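Gripper faults on the Brorurska packing cell: frequently asked questions

What happened in April?
The arm on the Brorurska cell closed too hard on a snack packet and kept closing. The packet burst and crumbs got into the finger joint. No one was hurt.

What caused it?
The grip limit had been reset to its default of 80 after a software update. Our setting for packets is 2. The Predix log recorded 129 warnings before the arm stopped.

Why didn't it stop sooner?
Warnings were logged but did not trigger a stop. Despina Balaskas has changed this. A single grip warning now halts the arm.

Can I reach into the tray while the arm is holding a packet?
No. Pause the arm from the laptop first and wait for the status line to read "held."

What should I do if a packet slips or gets stuck?
Press stop. Do not pull the packet out of the gripper. Note the error code, then open the gripper from the laptop. 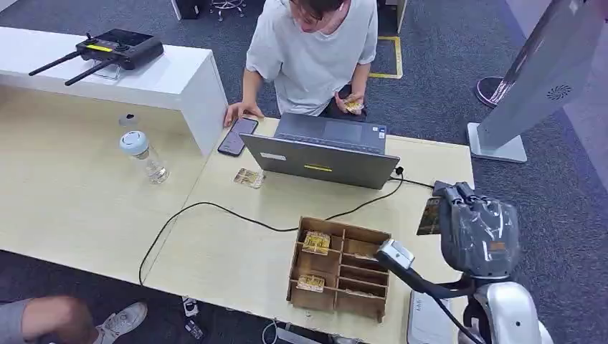 If the code is 285, the fingers have lost their zero position and need to be homed before you start again. Run one test packet before refilling the tray.

Who do I report a fault to?
Apostolos Kalogeropoulos. Include the error code and the time of the stop.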